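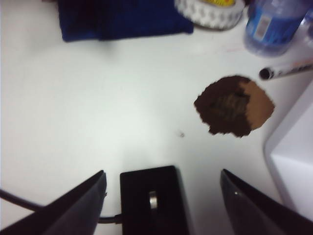 Wrist cable rubbing on the lower finger mount, and grip force questions
Workshop Builds > Arms and Grippers

jallow_bench
Posts: 83

I've been putting a two-finger gripper on the arm at our shared shop since March. It runs from a Redex controller board and one servo, with both fingers tied together through a gear pair. The fingers are flat black plates cut at an angle so they come down to a point. There's a small camera at the wrist looking down between them.

Opening and closing is fine. I have two problems.

First, the thin black cable comes in from the left, passes under the left finger and goes into the body near its lower left corner. When the wrist rolls far enough, the cable gets pulled snug and I can hear the servo working harder. I can't route it over the top without covering part of the camera view.

Second, flat things. Bottles and markers are no trouble. Anything lying flat on the table, the points slide over it and close on nothing. I get 9 good picks out of 71 tries on flat pieces, and that's with me setting the height by hand.

Has anyone fixed either of these without a new gripper?

drywall_dan
Posts: 300

For the cable, leave a service loop behind the wrist joint and clamp it on both sides of the loop. Most people clamp only at the gripper, and then every bit of roll comes out of the same short piece of wire. Mine did this for a year before I moved the clamp back.

For the flat stuff, your tips are wrong for it. Points are good for getting between things. Glue a thin flexible strip on each finger that sticks out a little past the metal or plastic or whatever yours are, and let it bend against the table.

nasrin_j

I don't agree about the strips. I tried them on the Bellamy arm in my garage and they folded under on every third pick, then stayed folded. I went back to bare fingers and changed the approach. Come down with one finger touching the table just outside the edge of the piece, then close slowly so the other one pushes it over. If the piece has a ragged edge you can usually get under some part of it.

Also, clear the table while you're testing. You have tape, a marker, a bottle and a white box all sitting at the edges, and that brown piece is close enough to the marker that I'd expect trouble if it gets pushed the wrong way.

-- Nasrin Jalali

drywall_dan
Posts: 300

Folded under means the strip was too long. Two or three millimeters past the tip is plenty. Pushing the piece across a slick white table only works if something stops it at the other end.

nasrin_j

It works if you close slowly. Mine are short pieces of felt and cardboard and they don't travel far.

jallow_bench
Posts: 83

Moved the clamp back last night and left a loop. The servo is quiet through the whole roll now, so thank you for that one.

I'd like to keep things around the edges because the arm will have to work on a messy table in the end. I can slide the marker farther away, though.

I'll try the slow close first because it costs nothing. Does anyone know if the Redex board lets you set closing speed apart from arm speed? The menu only shows one number.

stastis_fan

It does, but it's under the servo page and not the motion page. Set the limit there and save before you leave the page, or it goes back to the old value.

jallow_bench
Posts: 83

Found it. Running the flat pieces again tonight with the lower speed, strips after that if I have to.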